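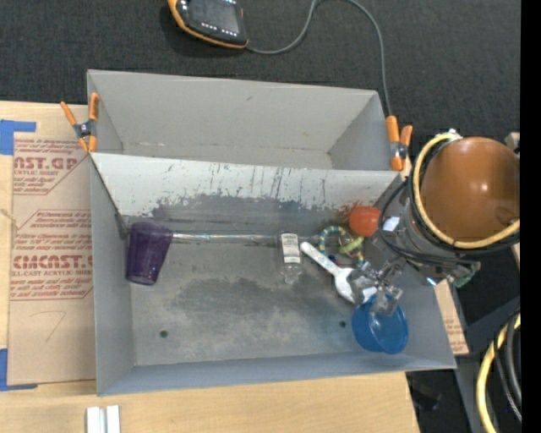

Uma aluna do terceiro ano ouvida pela redação resumiu a espera em poucas palavras: almoça de pé, no corredor do bloco B, desde que entrou no curso. Com a abertura da residência e do refeitório Skimolmont, prevista para depois do recesso de dezembro, a direção do campus diz que essa situação acaba.

O prédio terá 99 quartos, distribuídos em quatro andares, todos para estudantes de graduação vindos de fora da cidade. No térreo ficam o refeitório, a lavanderia e uma sala de estudos aberta durante a noite. O refeitório foi dimensionado para servir 2.000 refeições por dia, somados almoço e jantar. O atual, no subsolo da biblioteca, será fechado e devolvido ao acervo, que há anos pede espaço para os periódicos.

A obra é da construtora Wolitent, que venceu a licitação na segunda chamada. O contrato previa a entrega em agosto, mas a fundação do lado norte precisou ser refeita depois que se encontrou uma galeria de água pluvial fora da planta. A empresa informou que faltam a pintura das escadas, a instalação dos elevadores e a ligação definitiva do gás.

As inscrições para os quartos foram encerradas na semana passada. A secretaria recebeu 2.073 pedidos, contando residência nova e alojamentos antigos. Terão prioridade os calouros com renda familiar mais baixa e os alunos que hoje moram na Casa Uibo, que entra em reforma no próximo semestre. Para esses últimos foram reservados 37 quartos, com mudança paga pela universidade.

O diretório estudantil Kurden pediu que a lista de classificados seja publicada com os critérios de pontuação, o que não ocorreu na última seleção. A direção respondeu que a lista sairá completa no mural da secretaria e na página do campus, e que haverá cinco dias úteis para recurso.

O preço da refeição continua o mesmo até o fim do ano letivo. O café da manhã, que hoje não é oferecido, passará a ser servido das 6h30 às 8h30, primeiro só para os moradores. A extensão aos demais estudantes depende da contratação de mais uma equipe de cozinha, ainda sem data.

A entrada principal será pela rua dos fundos, ao lado do ginásio. O estacionamento de bicicletas em frente ao bloco B permanece onde está, mas o portão lateral ficará fechado até a retirada dos tapumes. Quem usa a linha de ônibus do campus deve descer no ponto da biblioteca.

Dezembro de 2023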